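Moltaro Two-Arm Kitchen Bench
Research and trial kitchens | Ships from Fedthorpe | Updated January 2026

Can a machine do the kitchen chores yet? Some of them, yes, and we get a real kick out of watching it happen! The Moltaro is a two-arm bench system for people who want to find out which ones: university labs, appliance makers, test kitchens, and the odd very patient restaurant owner.

It comes with two arms, two grippers, the controller and our Jereso teaching software. You guide the arms through a job by hand, save the run, and do it again with the food in a slightly different spot. Most buyers have a first simple pick-and-place going within a day. 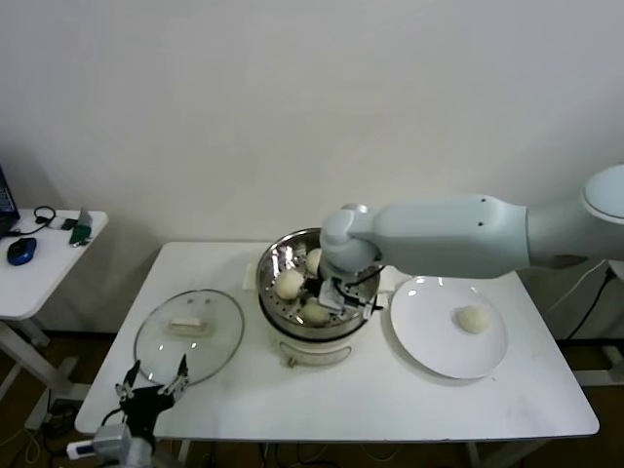

Soft food is the part of this work we care about most, and it's where the Moltaro has come furthest since the June release. A mug forgives a firm grip and a dumpling won't, so Kamil Ševčík rewrote the closing routine to ease off at first contact (he went through a lot of dough doing it). Steamed buns are a favorite test of ours: the gripper has to reach down inside a round steel basket, get hold of one bun with others sitting close by, and bring it over to a plate. Small job for a person, lovely problem for an arm.

What it does well today: moving buns, rolls and fruit, lifting lids with a knob, setting out plates. What it's still learning: anything floppy, anything greasy, and opening bags. Dishes are hit and miss. Please don't buy one expecting dinner.

Specifications
Arms: 2
Recorded runs stored on controller: 2,196
Setup time: about 21 minutes after the bench is level
Gripper pads: 10 pairs included, washable
Software: Jereso, with updates for the life of the unit

Options
Bainbridge wrist cover, wipe-clean
Spare gripper pads, pack of 500

Questions about a particular chore? Write to Lech Pietrzak at the Fedthorpe workshop and tell him what you'd like to try. He loves the strange ones.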